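**January 3, 2021** – Softić has begun the second phase of a program to gather teleoperated table-setting examples for Skukarside, its learned control policy for household arms. The target is 2,000 accepted episodes, the same number collected in the first phase, which closed in August.

The first phase used one object per episode and a bare surface. The second puts tableware, cutlery and packaged food on the same table and asks the operator for one short task at a time, such as moving a plate to a placemat or placing a fork beside it. Each episode starts from a layout drawn from a written list, and the arm returns to its home pose between episodes. 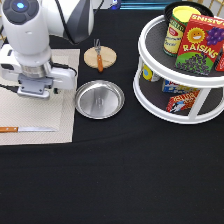 Vasilis Berisha argued in a written comment on the plan that the layout list is still too tidy, and that a policy trained on it will learn where the plate usually goes before it learns what a plate is. He would prefer that starting positions be drawn at random for every episode, even at the cost of a slower session. Softić replied that randomized starts are scheduled for the last quarter of the collection and that moving them forward remains open.

Recording is handled by Edance, the company's in-house logging tool. It stores joint positions, gripper opening and all camera streams against one clock, along with the text of the instruction the operator was given. Episodes with a dropped stream are rejected on the spot – the operator sees a red line on the console and repeats the task from the same layout. Episodes that end in a missed grasp are kept, but they carry a separate label and do not count toward the target.

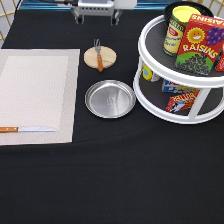
The layout list holds 78 entries. An entry fixes which objects are out and which region of the table each one starts in, but it leaves the exact angle to the person resetting the table. Small differences between resets are wanted. According to the collection notes, operators in the first phase lined objects up so carefully that the policy later failed when a cup was turned a little to one side.

Cutlery has taken the most practice. A fork or knife lying flat leaves the fingers little room to close, and a few millimeters of error in height is enough to press them into the table. Operators are told to approach from straight above, slow down before contact and grip the handle, which is the thickest part. Pauses longer than five seconds are trimmed before training, so there is no penalty for stopping to check the wrist view. 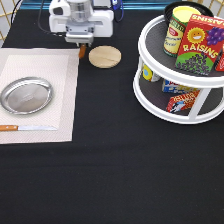
*The arm over the table, with the plate and knife on the placemat and the organizer at right.*

Metal tableware is a second known difficulty. Reflections shift with the arm, and in the wrist stream a polished surface can look quite different from one moment to the next. The first-phase policy was noticeably worse on steel than on ceramic. Softić considered matte substitutes and decided against them, on the grounds that the finished system will have to deal with ordinary kitchen goods.
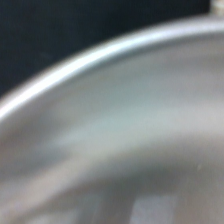 The wrist stream is therefore stored at full rate, while the fixed views are thinned before training. Exposure is locked at the start of a session and is not adjusted until the next one. Reviewers check the first episode after every lighting change and can send a whole session back if the exposure is off.

Review itself is done at Grerngate, a separate office that has no contact with the operators during a session. A reviewer watches each episode once at double speed, confirms that the instruction matches what was done, and marks the moment of grasp and the moment of release. Disagreements between two reviewers go to a third. Instructions that cause repeated disagreement are reworded, and the affected episodes are relabeled under the new wording.

Softić has not said whether the data will be released outside the company. A training run on the first accepted batch is planned before the layout list is revised, with results to be compared against the first-phase policy on the same set of tasks.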